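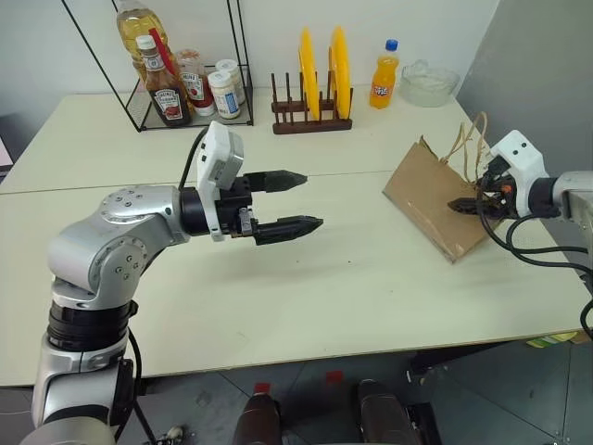 Chapter 4
Two Arms, One Table

By the time you get to this chapter your team should have one arm moving on command. Good. Now we add the second one, and most of what you learned about planning a path gets harder, fast.

What you need before starting: the Chapter 3 log, finished and signed by a teammate. Both arms homed. Gripper test passed on each side. If the gripper test failed go back, don't skip it.

The running project for this part of the book is the kitchen table task, taken from the Gomness student league. A paper bag with handles, a dish rack, plates, a few bottles, a bowl. Two arms. The bag is the hard part. A plate keeps its shape when you grab it and a bag doesn't - twisted handles fold over, the body tips, and the spot you planned to grip has moved.

Yetunde Wike's club at Stosari ran this task all through February. Their log has 1492 attempts in it, 56 of them marked clean. Most of the early ones went wrong the same way: one gripper closed on the handles, the other arm started moving at the same time, and both wanted the same patch of table. Their fix was dull. One arm holds, the other waits with its jaws open untill the hold is confirmed. Cost them time on every run, and they kept it anyway.

Bartosz Laskowska, same club, wrote the waiting rule on a strip of tape and stuck it to the keyboard. Do something like that.

In this chapter:

4.1 Who moves first. Hold and wait signals.
4.2 Shared space. Drawing the keep-out zone for each arm, elbows included - teams forget the elbows.
4.3 Gripping soft things. Handles, bags, cloth.
4.4 Cables. Short section, read it twice.
4.5 Team project: the bag, start to finish.

Plan on 600 minutes of table time for 4.5, split over several meetings. Write down every run, the bad ones to. Cornel Sârbu's scoring sheet is in the back of the book, copy it as many times as you need.

Before 4.1, talk this over with your team: your left arm is free and your right arm is holding the bag by its handles. Where should the left arm be, and who decides when it goes?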